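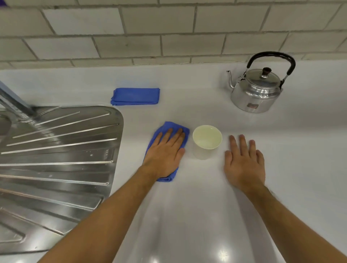 Vunden Opens Orders for Head-Worn Recording Kit Aimed at Household Robot Training

Vunden has begun taking orders for the Drosside, a head-worn recording kit for research groups that train robot arms on household work. The kit was shown to a small number of labs in April and went on general sale in September 2019.

The Drosside consists of a padded headband, a wide-angle camera on a tilting mount, a belt-worn recorder and a charging dock. The camera points down at the wearer's hands, so both forearms and the full width of a standard counter stay in view during tasks such as wiping, folding and moving cups. Video is stored on the recorder and copied off through the dock. There is no wireless transfer.

Vunden lists the recorder's running time at 2 hours per charge and the camera's rate at 30 images per second. The complete kit costs $3,000. Spare batteries and a second headband are sold separately.

Buyers also receive a starter set of 1,042 recordings made in home kitchens, sorted by task and supplied with start and end marks for each action. The marks were entered by hand. Cleaning tasks make up the largest group, followed by dish handling and drink preparation. The recordings carry no force or touch data, and Vunden does not offer a glove or wrist sensor to go with the kit.

"Wiping is harder to label than picking up," said Tanner Pelletier, product manager for the Drosside. "A grasp has a clear start. With a cloth, the hand may already be in contact when the stroke begins, so we mark contact and motion separately."

The company's labeling software, Jenkins, is included for one year and runs on a desktop computer. It reads the Drosside's own files and standard video from other cameras. After the first year, users can keep opening and exporting existing projects but need a paid license to create new ones.

Cloltirov, which distributes the kit in North America, will handle repairs and lens replacement. Lens calibration files ship with each unit and must be reissued if the camera is replaced.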